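Manuela Sorrentino
@msorrentino_cell

Short thread on a fault we had in the two-arm bottle cell at Kestel in December. Posting it in case anyone else runs Toltari controllers with a shared workspace.

The right arm closed on a crushed bottle, reported a good grip, then stopped dead with its fingers still at the pile. The left arm carried on with its own cycle. It should have stopped too.

First thought was the gripper. Crushed PET gives way under the fingers, so the closing width comes out lower than the recipe expects. We had the minimum width set for whole bottles. That explained the stop on the right.

It did not explain the left arm. The hold signal between the two controllers has a 400 ms timeout. The log showed the signal going out and being acknowledged after 133 ms, well inside the limit.

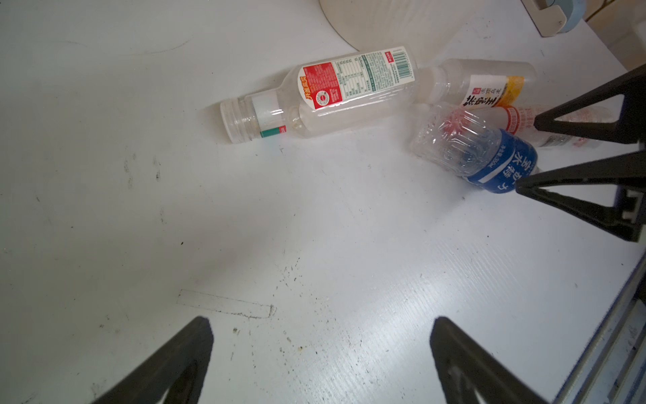
Why did the left arm keep moving if it had acknowledged the hold?

The acknowledgement came from the communications task, and the motion task never read the flag. An update had moved the flag to a new address and our program was still polling the old one.

Flora Urquhart found it by comparing the two memory maps line by line. The old address is still valid and always reads zero, so no alarm is raised.

No contact between the arms, no damage. Speed was capped at 300 mm/s for commissioning. At production speed I would not have liked the odds.

Changes made:
Motion task now sends its own acknowledgement.
Both arms drop to a protective stop if it is missing.
Minimum grip width is set separately for crushed bottles.

We also repeat the hold test after every controller update. It was on the Aitken acceptance sheet, but only for first installation. My omission.

Still open: the right arm needs a manual reset after a width fault, and the reset clears the fault record. Export the log before you press it. I lost the first one that way.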